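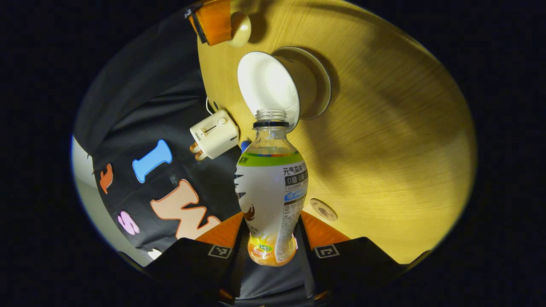 Print | E-mail
Reading time: 4 minutes

Rellix (token)

Rellix is a stablecoin, a type of digital token meant to hold a steady value against the US dollar. It is issued by Grecu, a payments company with its head office in Siltville. The token runs on a public blockchain and is used mainly to move funds between trading platforms and to settle small cross-border invoices.

Design

Each Rellix token is backed by reserves held outside the blockchain. The reserve consists of cash deposits and short-term government debt with no more than 13 weeks left to maturity. New tokens are minted when an approved customer sends dollars to the issuer, and tokens are burned when they are redeemed. The smallest direct redemption is 500 tokens. Holders with smaller balances must sell on an exchange, where the price can differ slightly from one dollar.

Price stability depends on arbitrage. When the token trades below a dollar, approved customers can buy it on the market and redeem it at full value, which reduces supply. When it trades above a dollar, they can mint new tokens and sell them. The process slows down outside banking hours – dollar transfers may wait until the next business day, while the token itself trades at all times.

History

The software was written by Roel Segers and Floor Verstraete as an internal ledger for Grecu's invoice business. The first version kept balances in a private database. It was moved to a public blockchain after customers asked to hold balances in their own wallets. An early reserve rule allowed commercial paper, but this was dropped under Marijke Bakker, the company's first head of risk.

In July of its second year of trading, the token fell below its target after the bank used for redemptions closed its transfer window early for maintenance. Trading returned to the normal range once transfers resumed. Grecu later split its deposits among 4 banks.

Governance and reporting

The contract that controls minting requires signatures from several key holders. It also lets the issuer freeze an address in response to a court order. Frozen tokens remain in the total supply and stay backed by the reserve.

Reserve reports are published monthly and checked by Flestholm, an accounting firm. They state the value of the reserve at a single time, 5 p.m. on the last business day of the month. They are not full audits and do not cover the issuer's other debts.

Criticism

Kobe Van Rooij has argued that the redemption minimum leaves small holders dependent on market makers during periods of stress. Other critics object to the freeze function. Grecu has said that reserve coverage has stayed at or above 100 percent in every published report.

See also: Arbitrage – Commercial paper – Digital wallet

Print | E-mail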